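Pre-Cover Inspection Checklist: Resilient Clips, Channel and Wall Ties
Talum Interiors, Wistside project, rehearsal suite and control room
Inspected by: Archie Ritchie
Stage: framing complete, insulation in, no gypsum board hung
Status marks: OK / FIX / HOLD 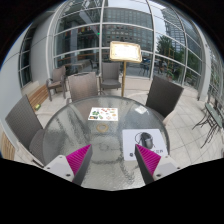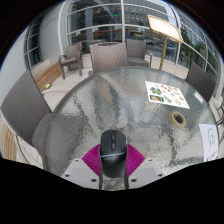

Comments are written up after each walk and go to the framing crew, the board crew and the Magaña site office. Read the comment as well as the mark, because an OK with a comment usually still has something to do in it. Drawings should be opened flat on a table for the walk-through meeting, and a rippled glass top like the one pictured is a poor surface for marking up prints, so put a sheet of board under them before anyone writes. Marked-up prints go back in the tube at the end of the meeting. Copies with coffee on them are not record copies.

SECTION A. ACCESS AND GENERAL SAFETY

A1. Walkways clear of channel offcuts and track ends
Mark: FIX
Comment: Cut channel left across the doorway to the control room. Edges are sharp. Bin it at the end of each shift and wear cut-resistant gloves when handling.

A2. Ladders and rolling scaffold in good order, casters locked
Mark: OK
Comment: One scaffold had a missing toe board at first visit. Replaced before work restarted.

A3. Temporary lighting adequate inside the double wall cavity
Mark: FIX
Comment: The gap between the inner and outer walls is dark past the second bay. I had to use a headlamp. Anyone checking ties in there needs proper light, and needs a second person outside the cavity.

A4. Dust masks and eye protection in use during drilling to concrete
Mark: OK
Comment: Vacuum attachment on the drill was in use on both visits.

A5. Fire exits from the suite open and marked
Mark: OK

SECTION B. WALL TIES AND BRACES

B1. Tie type matches the approved submittal
Mark: OK
Comment: Labels checked on the open boxes in the store. Unopened boxes not checked.

B2. Ties fixed to structure with the specified anchor
Mark: FIX
Comment: Two anchors on the north wall are spinning in the hole. Remove, move to sound concrete and drill new. Do not pack the old hole with shims or adhesive.

B3. Rubber element free to move, not crushed
Mark: FIX
Comment: Several ties at the head of the wall have been run down too hard with an impact driver. If the rubber is bulging past the washer it is too tight. Back off and set by hand. Replace any where the rubber has split.

B4. No rigid contact between brace and stud
Mark: HOLD
Comment: The brace at the corner next to the duct opening touches the outer stud. It may have been bent to miss the duct. Holilden to confirm whether the tie can be moved one stud over. Do not cover this bay.

B5. Tie spacing as drawn
Mark: OK
Comment: Measured on the north and east walls. The west wall was behind stacked board and will be measured next visit. Please move the stack before then.

SECTION C. CLIPS AND CHANNEL

C1. Clips fixed to framing and not through the channel
Mark: OK

C2. Channel seated fully in clips
Mark: FIX
Comment: Loose at the end of the ceiling run above the door. It snaps in by hand if you start at the middle and work out.

C3. Channel laps tied and supported
Mark: OK
Comment: Neat work on the ceiling. Same method wanted on the walls.

C4. Channel ends held clear of adjoining walls
Mark: FIX
Comment: Three ends are hard against the side wall in the rehearsal room. Trim them. This is a common miss and it can't be seen once the board is up.

C5. Screw length agreed for board layers
Mark: HOLD
Comment: The board crew has two lengths on site and the boxes look alike. The long screw will reach the stud through the first layer in places and short the clip. Foreman to pull the long screws from the room until the second layer goes on.

SECTION D. PERIMETER AND PENETRATIONS

D1. Gap at floor, wall and ceiling for sealant
Mark: OK
Comment: Spacers are in at the floor. Leave them until the board is screwed off, then take every one out before sealing.

D2. Electrical boxes not back to back
Mark: FIX
Comment: One pair shares a stud bay between the control room and the corridor. Electrician to move the corridor box. Putty pads are still needed on both.

D3. Conduit has a flexible section where it crosses the cavity
Mark: FIX
Comment: Rigid conduit runs straight across at the panel. This ties the two walls together and undoes the work done with the braces.

D4. Duct sleeves isolated from framing
Mark: HOLD
Comment: See B4. Same bay.

D5. Insulation fills the bays without being packed tight
Mark: OK
Comment: A few batts have slipped at the top of the east wall. Push up and hold with wire.

D6. Cavity free of debris
Mark: FIX
Comment: Mortar lumps, a length of stud and a drink can at the bottom of the south cavity. Anything wedged between the walls is a bridge. Clear it and send a photo before closing.

REINSPECTION

All FIX items to be done before board delivery in November. HOLD items need a written answer from Holilden, and the bays affected are marked with orange tape. Tape stays up until I take it down.

Board may be hung on the control room ceiling once C2 is done. No other surface is released.

Next walk starts at 8 in the rehearsal room. Bring the tie submittal and the long tape.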